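Search this blog
Type and press enter

What the arm costs before it picks anything up

Posted 22nd August

I have now read the Flidach quote four times, and I still can't find the price of the thing we want to buy. There is a price for the arm. There is a price for the gripper, on another page. Then comes a line called "integration support," billed in blocks of 50 hours, and a footnote saying most customers need more than one block. Most customers! I'd like to meet a few.

Glenys Tapsell runs the small lab where I do the purchasing two days a week. She wants an arm that can sort and move odd-shaped stuff on a bench, and she wants it by March. I want to know what we're paying for. We've been polite about this so far.

Flidach's pitch leans hard on simulation. Train it in software first, they say, and the hardware bill shrinks. Maybe. So I asked Glenys to show me what she has been running on our own machine, with no salesman in the room, and she pulled up the coffee maker task.

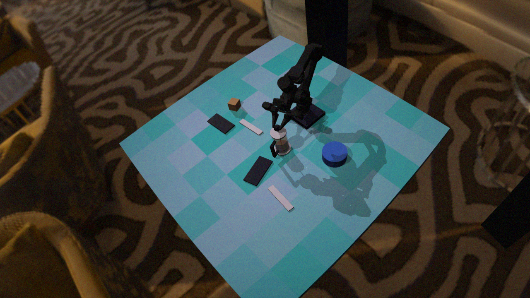
4 min read

The gripper is right at the top of a glass carafe, the French press kind, with a blue puck off to one side and a few flat tiles and bars lying around. I asked what happens when the real carafe is a little heavier, or has a greasy handle. Glenys said you vary all that in the software. Fine, but somebody has to do the varying, and that somebody is on our payroll. It belongs in the budget and it's missing from every quote I've seen.

Clear glass worries me too. Our last camera, bought in 2019 from Tikley, was sold to us as good with "all common lab materials." It could not see a beaker. We spent $1069 on a replacement lens kit that now lives in a drawer.

My current plan, which Glenys hates:

Lease for a year, don't buy. Saavedra will do it, with a worse arm and a shorter reach.

Budget for breakage as its own line. Flidach's rep laughed when I brought it up. I wrote that down.

Hold back the second gripper until the first one has done real work on real glassware.

Oriana Escobar went through all this at her shop and says the lease terms are where they get you, so I'm reading those next. She counted 73 pages in hers. If anyone has a Saavedra contract they got out of early, I want to hear what it cost you.

Glenys has asked Prurkow for a third quote. I've asked them to put the total on page one.

Contact | Copyright, all rights reserved | Back to top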